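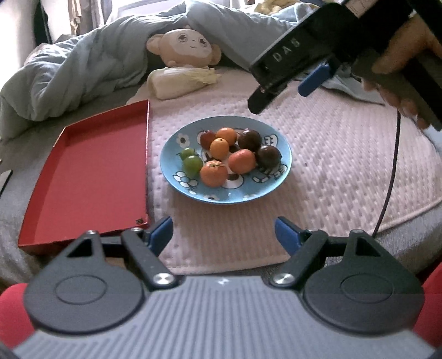 Figure 1. The shallow light-blue plate with small fruits on the pink mat, Grestthorpe teaching kitchen, October 2026.

Sorting small fruit by color and ripeness
Sigrún Þorgeirsson, Food Studies project report

1. Aim
The project looked at whether people sort small fruit by color in the same way they sort it by taste. I wanted to know if green ones get left on the plate even when they are a ripe green variety.

2. Materials
Cherry tomatoes in mixed colors came from Pedetti, the shop nearest the kitchen. The total weight bought was 3811 grams. Plates were whatever the kitchen had. The one in Figure 1 has white daisy-like flowers and cartoon figures outlined in dark blue – I kept using it for the photos, although a plain white plate would have been better for comparing colors. Orange in particular looks stronger against light blue.

3. Method
30 students took part. Each was given a mixed plate and asked to put the fruit in order from "eat first" to "eat last", then to taste in that order and score each one for sweetness. This was done 3 times per person with the colors mixed differently. Scores went into a Kuusk spreadsheet, 468 entries in the end after the incomplete sheets were taken out.

4. Results
Orange was placed first most often. Green was placed last by most people in the first round, but moved up after they had tasted it. Dark reddish-brown fruit gave the most spread-out answers. Several people wrote "overripe" beside it before tasting and then gave it a high score.

5. Problems
Size was not controlled. A larger fruit may be picked first for that alone, and stems were left on some and not others. The Pradska scale also stopped working partway through, so single fruits were not weighed after the second round.

6. Next steps
Repeat with one size only, stems off, on white plates. A blindfolded round would separate color from taste.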